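Landusska Hall to Pass On Banquet Furniture Before April Refit

WAREDEN, December 7, 2023 – Landusska Hall will give away most of its banquet chairs this winter as it prepares to refit its main function room. The room will close to bookings after the holidays and reopen in April.

The hall has 202 banquet chairs on its inventory. Of those, 169 will go to community groups and small venues in Wareden and the neighboring town of Kennedy. The rest need frame repairs and will be kept back for parts.

"These chairs have done a lot of weddings and a lot of retirement dinners," said Ginette Ross, general manager of Landusska Hall. "Most of them have years left in them, and we would like to see them used."

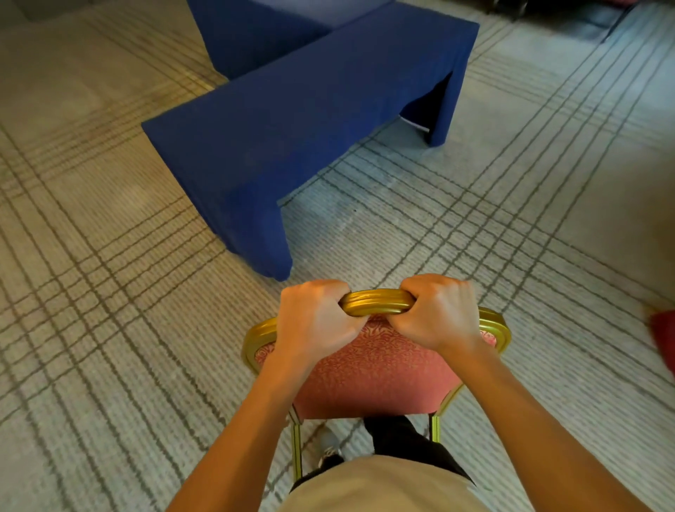

Groups that want chairs can ask for any number, in multiples of five. Each chair will be checked for sound legs and firm seats before it leaves the building. The style is the one regular guests will know, with a ridged gold metal frame and a coral-red patterned fabric on the back. The blue table covers are not part of the giveaway and will stay with the hall.

Collection will be from the side entrance on Brarnwood Street. The chairs stack, but groups should bring blankets or cardboard to go between them, as the finish scratches easily. A van will hold around 40 – larger orders may need more than one trip.

Kenji Ostrowski, who is managing the refit, said the work covers new carpet, lighting and a wider service door to the kitchen. Replacement chairs have been ordered in a plainer design and will arrive shortly before reopening.

Events already booked for the closure period have been moved to the upstairs room, which is not affected.

Requests for chairs should be made in writing to Li-hua Tse at the Landusska Hall office. Please give the name of the group, the number of chairs wanted and a daytime phone number.

Media contact: Carter Lemieux, Landusska Hall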